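Kidora Film Memory Project
Progress report to the Stalis Fund, June

Dear friends at Stalis,

It is a pleasure to sit down and write this one, because the last report was mostly about permits and insurance and I felt rather sorry for whoever had to read it. This time there are films in it, and people talking about films, which is what you gave us the grant for in the first place.

As you will remember, the project sets out to record the working lives of the actresses, dubbing artists and costume staff who passed through the old Colham studio, and to put together a touring season of the pictures they made there. Many of them never gave an interview at the time. The magazines wanted the leading man, or they wanted a swimsuit photograph, and the women who played the sisters and landladies and schoolteachers (and who, to my mind, are the reason those comedies still hold up) went home and got on with things.

Interviews

We have now completed 30 interviews. Most last well over an hour, and a few ran so long that we had to stop for supper and start again. I had worried that people would be shy with us, or would feel that they had told their stories already to anyone who cared. A few did turn us down, very kindly, and we have left the door open. The rest have been generous beyond anything I planned for.

What I did not foresee was how much they would want to talk about voices. Colham shot nearly everything without live sound, and a good number of actresses were dubbed by somebody else for their whole careers. One of our speakers played the comic lead in a series of films and has never been heard in any of them. Another was the voice. We recorded them separately, and then, at their own request, together, over a long afternoon with the films running silently on a laptop between them. It is the best thing we have, and I would love for you to hear it before it is edited down.

Two interviews had to be put off for reasons of health. Both speakers have asked us to come back in the fall, and I have kept the travel money for them where it was.

Nearly all the conversations take place at home, which costs us more in train fares than a studio would, but people remember better among their own belongings. Letters come out of drawers, and so do call sheets and contracts. With permission we copy these the same day and leave the originals where they are.
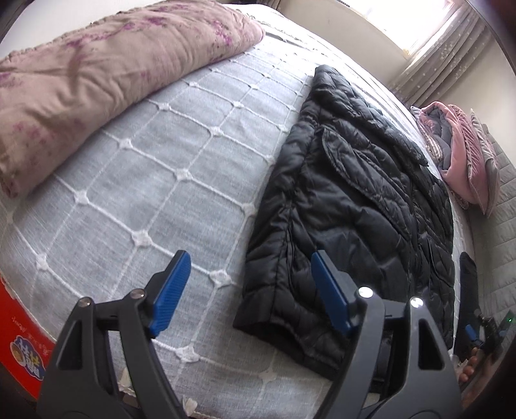

The films

Our list of surviving titles now stands at 53. That is a happier number than I gave you in the proposal, and the thanks go to the Bawa archive, which let us work through its uncataloged shelves reel by reel. A fair share of what we found there is incomplete. Some titles have picture and no sound, and there is one comedy with its first and last reels and nothing in the middle – still very funny, oddly enough, and I am tempted to show it as it is.

Scanning has gone more slowly than I hoped. Several prints have shrunk and need to be run at low speed, and the lab rightly will not be hurried. We have moved the start of the touring season back a little to allow for this. The venues have all been understanding, and the change does not affect the total we asked you for.

Money

Spending is close to plan. Travel is higher than expected and transcription is lower, thanks to two graduate students who are doing the work for course credit. I would like your agreement to move the transcription savings over to scanning. The full table is attached separately, as your office prefers.

What comes next

Over the summer we will finish the transcripts and send each one back to the speaker for approval. Nothing goes public until she has read it and said yes. After that we begin choosing clips for the program notes and writing the short biographies, which I am looking forward to more than I can say.

If any of you would like to join us for a test screening, please just write. It starts at 7 p.m., there will be soup, and several of the ladies have promised to come and heckle.

With warm thanks, as always,

Yaa Baidoo
Project lead, Kidora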